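Categories: Flooring | Decorative stone | Household surfaces

Brown veined marble is a polished floor stone, chocolate in color and crossed by tan, cream and white lines. Dealers group much of it under the name Emperador, a label applied with more generosity than geology.

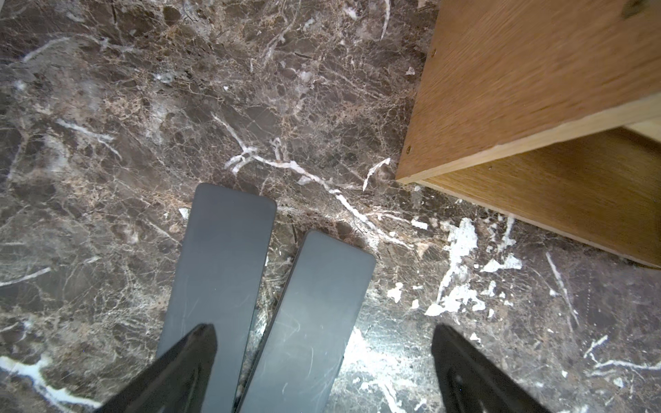

The veins are old cracks filled with calcite, a history of damage for which buyers pay extra. The stone goes well with oak furniture and badly with lemon juice, which etches the polish. In Gukdale, the tiler Adeel Sandhu lists 7 trade names for it, 2 of them spelled correctly. Crumbs vanish into the pattern, as do earrings.

See also: Limestone; Grout

Contact the editors | © Pallero Home Reference | Back to top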